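Landano striped monkey bedspread, after a winter and a bit of spring
Posted April 21, 2026

I wasn't looking for monkeys. I should say that first, as anyone who has seen the rest of my house (beige, mostly, and I'm quite happy with it) will wonder what came over me. I was looking for something to cheer up the little bedroom at the end of the landing, the one with the cream walls with the pale speckles that I keep meaning to paper over and then growing fond of again. I had a plain blue Drenik throw in my basket and was on the point of paying for it when the Landano one came up underneath, all pink and red and turquoise and yellow and white stripes with cartoon monkey faces printed over the top, and I laughed out loud in an empty kitchen and bought it instead.

It came to 105 pounds with the delivery, and I'll admit I went a bit quiet when I saw that on the statement. For a main bedroom I'd think that was fair enough, but for a small room it did feel like a lot, and if you're buying for a child who will want dinosaurs by next July you may want to wait for one of their sales.

On to the thing itself. The size I ordered is 243 cm on the long side, and I measured it when it arrived, having been caught out before by a Kincaid quilt that was a good hand's width short of what the packet promised. This one was spot on. It covers the bed properly and still leaves enough to tuck in at the foot, and there's a decent drop at the side so you don't have to look at whatever has been pushed underneath. It's been through the wash since and I measured it again (I know, I know) and I couldn't find any shrinkage worth mentioning.

The colours are lovely. They're much brighter than on the website, where the photograph makes the turquoise look like a sort of tired green, so do bear that in mind if you're trying to match curtains. The pink is proper pink. In the morning, when the light comes in at the window, the whole room seems to have woken up before you have! Some people would hate that and I do see why. My advice would be to leave everything else in the room as calm as you can and let the bed do the shouting. I've got a gold-coloured lamp on the ceiling in there with a flowery middle to it, which I thought might be one thing too many, but the two of them seem to get along.

Washing was my big worry. I put it in on its own at 30 the first time with one of those colour-catching sheets, and the sheet came out with a faint blush to it, nothing alarming. After that I stopped bothering with them. I've washed it 3 times now and the white stripes are still white and the monkeys still have all their features. It does take an age to dry. On the line in a breeze it needed most of a day, and draped over the banisters in February it was a day and a half and the hall smelt like a launderette. If you've only got a small machine, check the drum size before you buy, as mine was full to the door with nothing else in it.

Now for the grumbles, of which I have 2. One is the stitching along the bottom hem, where a thread came loose in the first fortnight. I snipped it and ran a few stitches over the place and it's held ever since, but I don't think I should be getting my sewing box out at that price. I did write to Landano and they sent a polite reply and a discount code, which I haven't used and probably will, knowing me.

The other is creasing. It comes folded very small in its bag and those fold lines were there for ages. I tried leaving it on the bed and hoping, and in the end I went over it on the wrong side with a warm iron and a tea towel in between, and that sorted it out. I wouldn't put an iron straight on the print, though the label doesn't say you can't.

What I hadn't thought about beforehand is how much that bed gets used in the daytime. It's where all the clean washing ends up, for one thing, and I've found the busy pattern a real help when I'm sorting dark clothes. Black tops and black leggings used to vanish against the old navy cover, and I'd be patting about for them like someone looking for their glasses.

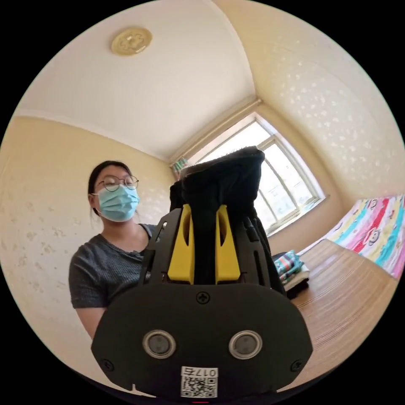

Bits of fluff are another matter, and they don't show on it nearly as much as they did on the navy, though I still give it a good shake out of the back door when I remember. I've kept the old Bilix cover in the cupboard for when visitors come who might not care to sleep under a lot of grinning faces, and so far it hasn't come out once. Four stars from me, with the missing one for the hem.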